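Setting up the wrist camera view in Jadgate

Jadgate is the simulation package supplied with the Sernisell trial licence. Before running any task, users should confirm that the wrist view is correct.

Open the Scene menu, select a room and choose Wrist under Views. Set the field of view to 60 and press Apply. Both fingers should appear at the lower edge, with the gap between them clear.

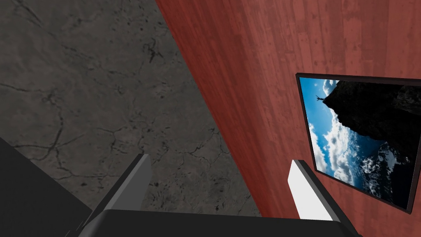 Wrist view in Jadgate, gripper open, with cracked concrete floor and wood-grain wall.

If only one finger is shown, return to Views and select Reset. Floor and wall textures may be changed at any time – the gripper settings are not affected.

Save the view under a new name. The trial licence allows 3 saved views per room. Questions should be addressed to Rania Haddad, Product Support.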